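The Sixth Step

Eino Mäkelä came to the plant in Ketness to teach foremen how to give an order. The course was two mornings long, and the company had paid for 14 chairs. On the first morning he had almost all of them filled.

He wrote on the board: Say what, say why, ask what is missing. Then he asked each foreman to explain to the person beside him how to tie a parcel. The room became loud. A tall woman from the packing line, whose name was Stubbs, did not speak to her partner at all. She put the string into his hands and waited.

"You must use words," said Eino.

"I have used them for years," she said. "They go in and they come out again."

He did not know what to answer, so he called the coffee break early.

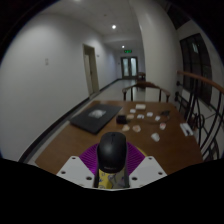 Gellent thought the whole course was a punishment, and he told this to Eino by the coffee machine. Last winter the night shift had sent 301 pump covers to the wrong customer, and after that the management in Grelliscombe decided that the foremen could not explain things. But the order had been wrong when it arrived, Gellent said. They had explained it perfectly, and everybody had done the wrong thing very well.

Eino drank his coffee slowly. In his bag he had a folder with six steps for good instruction, and he had taught them in so many towns that he could say them in his sleep - his wife claimed that he did. None of the steps was about what to do when the order itself was bad.

After the break he cleaned the board. He asked them to tell him about the pump covers, from the beginning, and he sat down in one of their chairs to listen. At first they were careful. Then Stubbs said that she had seen the wrong address on the first box. She had thought that somebody above her must know better. Gellent turned around in his chair and looked at her.

"You never told me this," he said.

"You never asked what was missing."

It was quiet for a while. Somebody's telephone rang and was turned off. Eino stood up and wrote the third part of his sentence on the board again, alone this time, in larger letters.

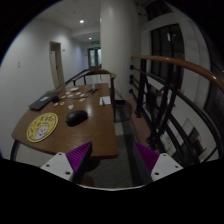
The Second Morning

Gellent was there before eight, and he had moved the chairs into a circle. Stubbs came in with the string from the day before still in her pocket. She gave one end to him and kept the other.

"Now," she said, "ask me something."

Contact | Copyright, all stories remain with their authors | Back to top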